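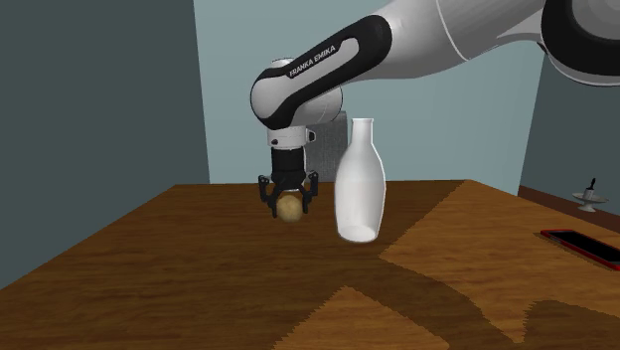 Brown wooden table, tall white bottle, phone in a red case.

Console Tables: Your Questions, Patiently Answered

What is a console table for?
Keys, post, and the slow build-up of things you mean to take upstairs. It's a long, thin table that stands against a wall and asks very little of you. Ours also work behind a sofa, where they hide the back of the sofa and give your guests somewhere to abandon a glass.

How narrow do they come?
The Umik is the slimmest we make, 159 mm from front to back, and was drawn up for the sort of hallway where two people have to negotiate. The Dresard is deeper and will take a proper lamp. If you own a very large lamp, measure its foot first. We have had the phone calls.

Will it wobble?
On a level floor, no. Old houses don't have level floors, so every table has adjustable feet. Turn them by hand until the top sits flat – and put the folded beer mat back in the drawer.
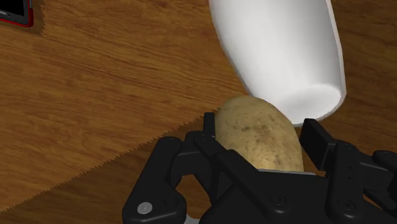
Does the Saithong have drawers?
Two, both shallow. They will hold candles, takeaway menus and the spare key you'll be hunting for in June. They won't hold a hardback atlas, though one customer gave it a very determined go.

Can I have one made to fit my alcove?
Yes, in any length up to 666 mm over the standard size. Measure the alcove at the back, the front and the middle, then send us the smallest number. Walls lie. Made-to-measure tables can't be returned for having been measured optimistically.

What should I put on it?
Less than you think. Something tall at one end, something low at the other and a gap between them is plenty. The gap will fill itself by teatime.
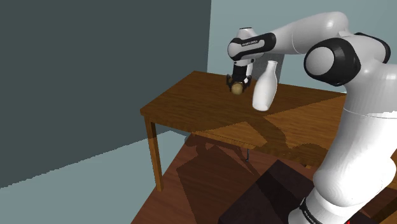

How do I look after the top?
Dust it with a soft dry cloth and wipe up spills when they happen. Oiled finishes like a fresh coat once a year. Please keep furniture polish away from them, however lovely it smells.

Where can I see one?
At our Ravulport showroom, open from 10 am. We keep some 100 finish samples by the door, and you may borrow three at a time. Bring them back. We do notice.

Do you deliver upstairs?
Yes, if the stairs allow it. Send a photo of any tight turns before you order.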